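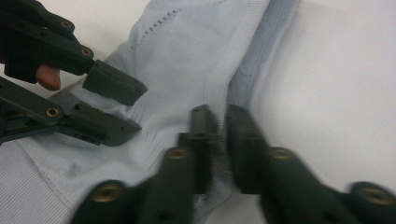 Drerka Household Encyclopedia – Clothing and Laundry Section

Shirt folding

Shirt folding is the work of bringing a shirt into a flat, regular shape so that it can be put in a drawer, on a shelf or in a suitcase. It normally comes after washing, drying and, for many shirts, ironing. The word is used for shirts with a collar and buttons as well as for T-shirts, but the methods differ, and this article treats mainly the first kind.

Surface

A shirt is folded most easily on a flat and firm surface which is larger than the shirt with its sleeves stretched out. A table, a worktop or an ironing board may be used. The ironing board is narrow, and the sleeves hang down on both sides, so it is more suitable for small sizes. A bed is often used at home, but the mattress gives way under the hands and the edges of the fold become less straight.

The colour of the surface has some importance for beginners. On a white table the outline of a light blue shirt can be seen, while a white shirt on the same table is harder to judge. In sewing schools a dark cloth is sometimes put under white garments for this purpose.

Parts of the shirt

The following parts are mentioned in most folding instructions.

Collar: the band around the neck. It is the stiffest part and decides the width of the folded shirt.
Yoke: the piece of cloth across the shoulders at the back.
Placket: the strip at the front which carries the buttons or the buttonholes.
Cuffs: the ends of long sleeves.
Hem: the lower edge, either straight or curved.
Seams: the lines where two pieces of cloth are joined. A raised seam can be felt with the fingertips and helps to find the side of the garment without looking.

Spreading

Before the first fold the shirt is spread out. It is taken by the shoulders, shaken once and laid down with the front side to the table. Then the cloth is drawn outwards in small steps. One usually holds a seam with one hand and pulls gently with the other, as the seam does not stretch as much as the cloth beside it. If only the loose cloth between the seams is pulled, the wrinkle moves to another place and does not disappear.

The top button is closed, and in many households also one in the middle. Shops close more of them – sometimes all – so that the front stays straight when the shirt is handled by customers.

Common methods

Rectangular fold. The shirt lies face down. One side is folded towards the middle of the back, and the sleeve is laid down along the folded side. The same is done with the other side. The lower part is then folded upwards, once or twice, until the hem reaches the collar. The shirt is turned over. This is the most usual method for shirts kept on a shelf.

Shop fold. It is similar to the rectangular fold, but a piece of card is put on the back under the collar before the sides are folded. All shirts get the same width. Pins or clips may hold the sleeves in place, and they must be taken out before wearing.

Upright fold. After the rectangular fold the shirt is folded one more time, so that it can stand on its edge in a drawer. It saves space and each shirt can be seen from above. Stiff collars are pressed by this method, therefore it is more common for T-shirts and soft shirts.

Rolling. The sides are folded in and the shirt is rolled from the hem to the collar. Travellers use it for casual shirts. For ironed shirts it is less suitable.

Folding boards

A folding board is a flat aid with hinged panels. The shirt is laid over it and the panels are turned one after another, first the sides and at last the lower part. The Bratedus board has 3 side positions, for children's, medium and large shirts. The Divix board is made in 2 sizes and has no adjustment. Such boards are found in laundries and clothing shops, and less often at home. A person with practice folds nearly as fast by hand.

Teaching

Folding is taught in home economics lessons and in courses for hotel and laundry staff. In the Gilani laundry course each learner folds 20 shirts in one session, and the teacher puts them in a pile to compare the widths. According to Raimonds Siliņa, the author of the course book, the second side is where most mistakes are made, as learners look at the edge of the cloth and forget to check the collar. The book recommends to place a hand flat on the collar before the second side is turned.

Storage

Folded shirts are piled with the collars in alternate directions, otherwise the pile becomes higher at one end and falls. Heavy shirts lie at the bottom. Linen and pure cotton keep fold lines longer than mixed fabrics. Shirts which are worn seldom can be refolded from time to time along different lines – this is advised especially for old or delicate cloth.

See also: Ironing; Clothes hanger; Collar stay; Packing a suitcase

Last revised: March 30, 2020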